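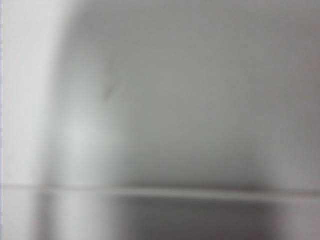 Como é que se tira a gordura dos armários da cozinha sem estragar o acabamento?
Com água morna, um pouco de detergente da loiça e um pano de microfibra bem torcido. Para a gordura velha, junta-se bicarbonato, mas só nas portas lisas e sempre depois de experimentar num cantinho escondido.

Passei anos a comprar desengordurantes caros e a esfregar como uma doida, até que estraguei a porta por cima do fogão (ficou baça para sempre, coitada). Desde então faço tudo com mais calma e gasto muito menos.

A minha mistura do costume
500 ml de água morna
uma colher de sopa de detergente da loiça
uma colher de chá de bicarbonato, se a gordura estiver mesmo agarrada

Ponho tudo numa taça e não num borrifador, porque o líquido borrifado escorre para as dobradiças e para as juntas. Molho o pano, torço, passo de cima para baixo e deixo atuar uns minutos. Nas portas ao lado do exaustor chego a deixar 15 minutos com o pano encostado – vou fazer um café e volto. Depois passo outro pano só com água e seco logo. Secar é a parte que toda a gente salta e é onde ficam as marcas!

Puxadores
Os meus desaparafusam-se e vão todos para dentro de uma tigela com água quente e detergente. Uma escova de dentes velha chega aos cantos. Se os vossos não saírem, enrolem o pano numa espátula de silicone e passem por trás.

O topo dos armários
Ai, o topo. Pó com gordura faz uma espécie de cola castanha que não sai com nada. Raspo o grosso com um cartão velho e só depois lavo. No fim forro com papel vegetal e troco-o lá para maio, quando faço a limpeza grande. Papel de jornal também serve, mas a mim largou tinta.

Madeira verdadeira
Aqui nada de bicarbonato nem de vinagre. Uso um sabão neutro da Amano, meia tampa num litro de água, e o pano quase seco. Já experimentei a cera da Trurnell e gostei do cheiro, mas numa cozinha onde se frita muito fica peganhenta ao fim de pouco tempo. Na sala, sim, recomendo.

Esponjas
A parte verde não toca nos meus armários. Risca, mesmo quando parece que não, e os riscos depois agarram mais gordura. Para um pingo teimoso prefiro a unha embrulhada no pano – não é elegante, mas funciona.

Ao sábado, depois do almoço, dou uma passagem rápida só nas portas junto ao fogão. Com isso, a limpeza a sério fica para duas vezes por ano. Para a próxima escrevo sobre os filtros do exaustor, que os meus estão de molho neste momento.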